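Home | Fixtures | Club Admin | Help | Log in

Ponura Team Manager: User Guide
Section 4. Registering a new signing and adding them to a matchday squad

Updated August 30, 2024

Use this section when a player has joined your club from another club, on loan or as a free agent. You need Club Admin rights. If you only have Coach rights you can view a player's record but you can't change it.

Before you start

Have the player's date of birth, their previous club and the signed transfer form to hand. The form can be a scan or a clear photo, saved as a PDF or JPG. The largest file Ponura will take is 25 MB.

4.1 Create the player record

1. Log in and open Club Admin.
2. Choose Players, then Add player.
3. Type the surname and date of birth and press Search. Ponura looks through every club in your league.
4. If the player is found, press Request transfer. Do not create a second record.
5. If the player is not found, press New record and fill in the boxes marked with a star.
6. Press Save. The player appears in your list with the status Pending.

Note: Names must match the transfer form, including hyphens and accents. Known-as names go in the Shirt name box.

Caution: Two records for one player will split their appearances and bookings. A suspension held on the first record does not carry over to the second, and your club may be charged with fielding an ineligible player.

4.2 Attach the transfer form

1. Open the pending record and choose Documents.
2. Press Attach and pick the file.
3. Set the document type to Transfer or Loan.
4. For a loan, enter the start and end dates. The end date can't be left blank.
5. Press Submit to league.
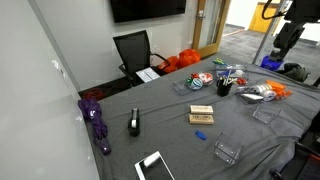
Table with tape dispenser, wooden blocks and clear holders.

The league registrar is told by email. In the Prullutska and District League, forms submitted before noon on a Friday are normally dealt with the same day. Other leagues set their own times, shown at the top of the Documents page.

During September the queue is longer than usual. Submitting the form again puts it to the back of the queue.

4.3 Add the player to a squad

1. Wait for the status to change from Pending to Cleared.
2. Open Fixtures and select the match.
3. Choose Squad, then Edit.
4. Tick the player's name and enter a shirt number.
5. Choose a position. Defenders who play in more than one role can be given 2 positions.
6. Press Publish when the squad is complete.

Note: A player on loan is greyed out for matches against the parent club. If the loan agreement allows them to play, the registrar has to lift the block.

Caution: Once the squad is published the opposing club can see it. Changes made after that are logged with the time and your user name.

4.4 Limits

A club can hold 200 active players across all its teams. Archived players do not count. The Notes box on each record takes 1,000 characters and can be read by anyone at your club with Coach rights or above, so keep medical details out of it. Use the Medical tab for those.

4.5 If something goes wrong

Status stays on Pending: check that the form was submitted as well as attached. A grey paper clip means attached only. A green one means submitted.

"Player registered elsewhere": the previous club has not released the player. Contact their secretary.

Shirt number refused: the number is in use by another player in that squad. Clear it there first.

Next: Section 5. Suspensions and bookings

Share this page | 2 shares

Comments (3)

dagdag_rovers_sec
The grey/green paper clip thing should be at the top of the page. I waited a week for a centre half who was only "attached".

PustvilleU18s
Does the loan end date have to be the last league game, or can it run on to cover a cup replay?

Ponura Support
@PustvilleU18s Enter the date on the signed form. If the loan is extended, attach the new form and change the date under Documents.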